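Print this message
E-mail this message to a friend

[Zostlow-makers] Re: cardboard houses for small toys
May 2019

Hello all,

Sorry for the slow reply, I've had the glue gun out and when the glue gun is out I don't look at the computer. The shelter is standing up by itself at last, and it has a tenant (a little plush, mostly yellow, very squashy). The roof is one flat piece, the front is open, and the red sheet inside is the ramp I kept going on about.

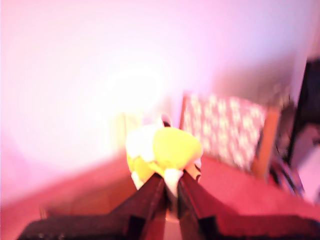
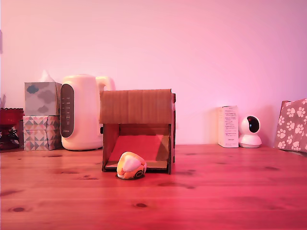 Now, to the questions. I'll put the old message in so that the people on the digest can follow.

> I'm trying to make a house for my daughter's soft toys out of
> delivery boxes and it keeps folding up like a deckchair. The walls
> are all right until I put the roof on, and then the whole thing
> leans over to one side. Am I using the wrong card? I bought a pack
> of the Ketilsson sheets and they looked thick enough in the shop.
> Also, how do you do the floor? Ours is just the table at the
> moment and she says that's not a floor, that's a table.
> And do you paint yours?

She's quite right, a table isn't a floor!

I don't think it's your card. I've used the Ketilsson sheets and they're fine, if a bit dear for something that's going to be sat on sooner or later. What I'd look at is which way the ribs run. Hold a piece up and bend it gently both ways, and you'll feel that one way it gives up straight off and the other way it fights back. You want the ribs in the walls going up and down. I built two whole houses before I worked this out and both of them did your deckchair thing.

The leaning is a different matter, and I'd blame the missing back. If you've only got two sides and a roof there's nothing to stop it going over, however much glue you put on. Stick a back wall on, glued all the way down both edges, and leave it overnight if your daughter will let you. A strip across the bottom of the front helps as well. It doesn't need to be tall, mine's just an offcut, but it keeps the side walls the right distance apart and it hides the end of the ramp – the neatest bit of the whole job, if I say so myself.

For the floor I do a slope, high at the back and low at the front. Cut a piece of card a touch narrower than the gap between the walls, prop the back end on a folded scrap, and lay something coloured over it. I had some red left over from the Jaltside fete bunting. Felt is nice if you want the toy to stay put, shiny paper if you want it to slide out of the front door, and I know which one my lot would vote for.

Don't trim the roof until the very end. I always cut mine too big, and there's still a tab poking out on the right that I meant to take off and haven't. It'll probably stay there now.

Painting – no, not any more. The last time I did it the card went wavy and the roof never sat flat again. If she wants colour, glue paper on, or let her loose with felt pens before you put it together, when it's all still lying flat and easy to reach.

One thing I'd like to ask in return. Has anybody found a tape that sticks to brown card and doesn't peel after a fortnight? I've been through a roll of the Paltolis stuff and it lets go at the corners every time. I've got 12 flat boxes waiting behind the sofa and plans for a sort of terrace, with a shared roof, and I'd rather not glue every single join.

Oh, and if you measure the toy first, measure it unsquashed. Mine went through the door beautifully while I was pinching it, and then I let go.

Happy cutting, and mind your fingers,

a fellow box hoarder

Print this message
E-mail this message to a friend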